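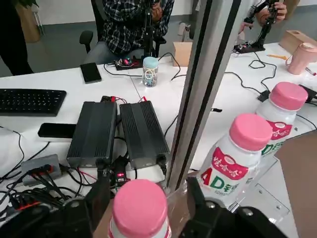
Ketsara Siriwan: Before this goes any further, can we agree whether the complaint is about the pose or about the arm refusing to close? The ticket title says both, and Gandinex will answer whichever one is easier.

Ticket 1227
Title: Left arm stops above target, Gurton reports "target not confirmed", pose jumps on approach
Opened by: Banafsheh Mousavi
Site: Sangkhawat bench, two-arm cell
Component: Zimari (wrist perception), possibly Gurton (executive)
Priority: Normal, changed to High, changed back to Normal by vendor
Status: Open

Banafsheh Mousavi, opening note

Fair point from Ketsara. It's the pose. The refusal to close is a consequence, I'm nearly certain, but I have left both in the title since the vendor has already split one of our tickets in two and closed the half with the problem in it.

What we see: the left arm plans to a bottle, comes down, and stops with the fingers a bit above where they should be. Gurton logs "target not confirmed" and waits. If you leave it alone it sometimes confirms by itself and carries on. If you nudge the retry button it goes back to the pre-grasp pose and does the whole thing again, usually with the same result.

In the Zimari log the bottle's position in the base frame moves during the descent. The bottle isn't moving. It slides by around 20 mm along the direction of travel and then creeps back once the arm has settled. The right arm does it too, but it gets away with more on soft things, so fewer people have complained.

Started after the last Zimari update, or that's when we started noticing. I'm not going to swear to the first one.

Gandinex support, first response

Thank you for your report. Behaviour of this kind is commonly caused by outdated hand-eye calibration or by reflective surfaces near the workspace. Please repeat the calibration procedure for both arms and confirm that lighting is even. We are lowering the priority pending your results.

Banafsheh Mousavi

I don't believe it's calibration, and I'd like to say why before I spend an afternoon on it. A bad hand-eye calibration gives you an error that depends on where the arm is. Ours depends on how fast it is going. Park the arm at any height on the same approach line and the bottle sits where it should. Move through that same height and it doesn't.

I'll do the calibration anyway, because otherwise we will be told for a month that we haven't.

Banafsheh Mousavi

Calibration redone on both arms. The residuals came out slightly worse than the old ones, so I have kept the old ones. Error on approach is unchanged with either set. I have attached both files.

On reflections: yes, there's clear acrylic in the workspace. I took the acrylic out for one run and put the bottle on bare table. Same slide. Could I ask that reflective surfaces be crossed off?

Rattana Kamolrat

One thing from the operator side. The people running it have learnt to set the speed override down when they want the bottle to work, and put it back up afterwards. That is in nobody's log. If you are comparing this week against older sessions, I'd be careful, you might be comparing slow runs with fast ones and calling it an update.

Banafsheh Mousavi

That's annoying and very useful. It means my "since the update" is worth even less than I thought. I've asked for the override to be written into the run header. For now I'm treating every old recording as unknown speed.

Test 1, done with that in mind. Same bottle, same start pose, same approach line, override fixed and written down. Arm stepped down in small moves with a full stop between each. No slide worth mentioning. Then one continuous move at the normal rate. Slide is back. Then one continuous move upward, away from the bottle. The slide goes the other way.

The sign flipping is what convinced me. A lighting problem doesn't care whether I'm going up or down.

Sándor Bognár

You're describing a timing fault. Which joint state does Zimari use when it takes the detection from the camera frame into the base frame? If it takes the newest one instead of the one that belongs to the image, you'd get this exactly.

Banafsheh Mousavi

That's my guess as well, but I've been wrong about timing faults before and would like to see it in numbers. The docs say "synchronised". They don't say with what.

Test 2. Recorded 1072 wrist images on a continuous up and down motion, together with the joint states and Zimari's own output. Then did the transform myself, offline, two ways:

a) newest joint state at the moment Zimari published
b) joint state interpolated to the image timestamp

With (a) I get Zimari's published pose back, near enough to the last digit. With (b) the bottle holds still.

So Zimari isn't synchronising. It takes the image, spends a while detecting, and then asks where the wrist is now. By that time the wrist is somewhere else. 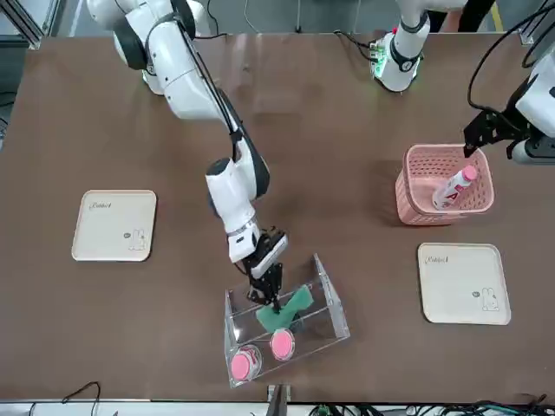 Pichit Yimyam asked whether this could also explain the sponge. His argument was that if the position is late on the bottle then it's late on everything, and that the right arm picking the sponge up by whatever part it first meets could be the same fault wearing different clothes.

Banafsheh Mousavi

I want to be careful here. A sponge held at a tilt with one corner pointing up toward the fingers tells me where the sponge is at that point and nothing about why. It could be a late pose. It could be the grasp planner picking a poor spot on a soft object, as it has always liked to do. You would need the requested grasp next to the achieved one, and for the right arm Gurton doesn't save the requested grasp unless you turn on verbose planning, which slows the loop and so changes the thing we are measuring.

I'd keep the sponge out of this ticket. If somebody wants to open another one, link it here. The bottle in the basket is in, since that's a left arm approach and uses the same code path. It's a harder case too, with the rim to clear on the way down and the bottle lying over at an angle, but the slide in the log looks the same as on bare table.

Gandinex support, second response

Thank you for the additional information. Our engineering team confirms that Zimari supports timestamp synchronisation. Please check that the parameter sync_mode is set to "strict". The default is "auto", which selects the best mode for the hardware.

Banafsheh Mousavi

"Selects the best mode for the hardware" needs explaining. On ours, auto picks "latest" and says so only at debug level, once, at startup, before most people have a log window open. I found it after being told what word to search for.

Set sync_mode to strict on the left arm only. Restarted. Zimari published nothing. No pose at all, no warning, status still green.

Sándor Bognár

Are the camera stamps and the joint stamps on the same clock?

Banafsheh Mousavi

They are not. The camera driver stamps with device time, the arm controller with host time. Strict looks for a joint state matching the image stamp, doesn't find one, drops the frame and keeps quiet. Auto presumably tries the same thing, gives up and falls back to latest. Which would be a reasonable thing to do if it told anyone.

This also means my own result (b) needs defending. I had shifted the image stamps by a constant offset before interpolating, worked out from a sharp start of motion. I should have written that down in the Test 2 note and didn't. The offset came out the same at the start and end of the recording, so I'm not too worried about drift over that length, but I wouldn't trust it for a whole day.

Test 3. Camera driver switched to host time. It has an option for this, off by default. Strict left on. Recorded 1460 images this time, same motion, same override. Poses are publishing. The slide on approach has gone down to something I can't separate from detection noise. A handful of frames were dropped right after startup, then none.

Ketsara Siriwan

So is it fixed?

Banafsheh Mousavi

The slide is fixed on the left arm, in the configuration I tested, with one bottle. I'd put it no higher than that. Still to do:

- same change on the right arm
- the basket at full override, several approaches, with the override in the header this time
- find out what host time means in the camera driver, because if the stamp is taken on arrival and not at exposure we have swapped a large error for a small one
- leave it running long enough to see whether "target not confirmed" comes back for some other reason

On the last one, I read through what Gurton wants before it confirms. It asks for several poses in a row that agree with each other. With the bottle sliding during the descent they never agreed, so it waited, and once the arm had stopped they did. That fits the "sometimes carries on by itself" part. It doesn't explain the retries that failed after a long wait. I had two of those in my notes and haven't reproduced either.

Rattana Kamolrat

Please don't tell the operators it's fixed yet. They'll put the speed up and leave it up.

Banafsheh Mousavi

Agreed. I've told them left arm only, and to keep the override where they normally have it and note it.

Requests to Gandinex, so they are in one place:

1. Auto falling back to latest should be a warning, repeated, visible in the normal log.
2. Strict dropping every frame should not show as green.
3. The word "synchronised" in the docs should say which modes it is true for.
4. Please put the priority back. The calibration result you were waiting on is attached and it changed nothing.

Gandinex support, third response

Thank you. We are pleased the issue is resolved by configuration. Items 1 to 3 have been forwarded as feature requests. May we close this ticket?

Banafsheh Mousavi

No. The right arm hasn't been tested, and I don't accept item 2 as a feature request. Leaving open until both are dealt with.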